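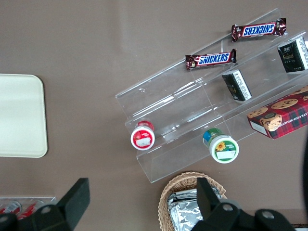 SIMOSNESS, November

The Case for the Stepped Shelf

Every institution that receives visitors must decide how to feed them between meals. The decision is seldom written down. A box of cookies is opened, a few bottles are set out beside it, and the table is considered ready. It is the position of this office that the refreshment table deserves the same care as the sign at the front door, and that most of the care it needs concerns arrangement. The amount spent on food matters a good deal less.

The Hukden Center maintains 19 meeting rooms, and a refreshment table is laid in most of them on a working day. For years these tables were laid flat. Packages were placed side by side, tall items stood wherever there was room, and small items ended up behind them. Guests reached over one thing to get at another. Candy bars were found at the end of the afternoon behind boxes of tea, untouched, while the same kind of bar had run out at the front of the table next door.

The stepped stand of clear acrylic is a modest answer to this problem, and in our view the right one. Candy bars can lie on the top step with their labels showing, small boxes can take the step below, and a tartan cookie box can sit lower still without hiding anything. The guest sees the whole offering before extending a hand. Because the material is transparent, the stand adds little visual weight to the table beneath it, and a brown tabletop remains a brown tabletop.

There is an objection that such stands belong in shops. We have heard it from several departments and do not dismiss it. A meeting room should not look as though it is trying to sell something. Yet the shop adopted the stepped display for a sound reason, namely that people choose more quickly when they can see, and a guest with 5 minutes between sessions has the same need as a customer at a counter. Courtesy to the guest should weigh more than a fear of seeming commercial.

A second objection concerns cost. The stands we use were ordered through Jomell at 15 dollars each, and they are washed by hand and put away with the trays. Acrylic scratches, and staff should be told to use a soft cloth. Beyond that, the expense is difficult to hold against them.

The stand is not suited to everything. Bread and sandwiches look poor on hard plastic, and they slide. For these a round basket is better, lined if the sandwiches are not wrapped. Loose packets of crackers belong in a tray with a raised edge, where they can be heaped without falling. Foil-covered containers can share a basket, provided they are stacked level. Bottles may go on a rack of their own, in rows, with the back row a step higher than the front.
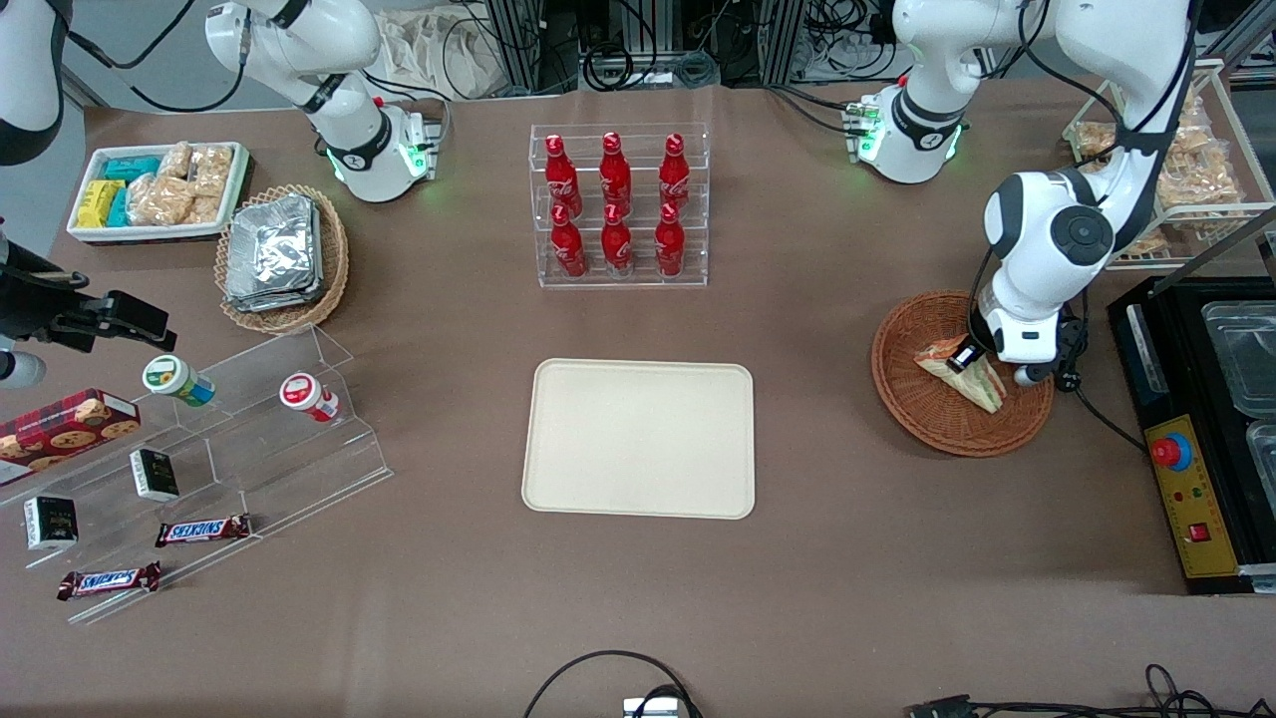

Red Coca-Cola bottles in two rows on a tiered rack, with baskets and a tray of snacks set around an empty serving tray.

The most debated item in our guidance has been the empty tray. We ask that one serving tray be left clear in the middle of the table, within reach of the goods around it. Several departments regard this as a waste of good space. We maintain that it is the most useful space on the table. A guest who wishes to take a sandwich, a bottle and something sweet back to a seat needs a place to gather them, and a host preparing a plate for a speaker needs the same. Without it, people balance things on the arm or set them down among the food.

We would also ask departments to resist filling every step. Srisuk, the firm that supplies our packaged goods, delivers in cartons of 80, and there is a natural temptation to put out as much as the shelf will carry. A crowded step defeats the purpose of having steps. Two bars with a small gap between them are easier to pick up than a dozen pressed together, and the remainder can wait in the cupboard until the next break.

Small jars require particular attention. They tip easily, and a jar on its side may turn its label away from the guest who needs to read it. This matters to anyone with an allergy. Jars should be checked once before the session and once during it, and labels of every kind should face outward.

None of this calls for a new policy or a larger budget. Departments that still lay their tables flat are invited to borrow a stand from the supply room on the ground floor and try it for one month. The room is open until four in the afternoon, and trays may be collected at the same time.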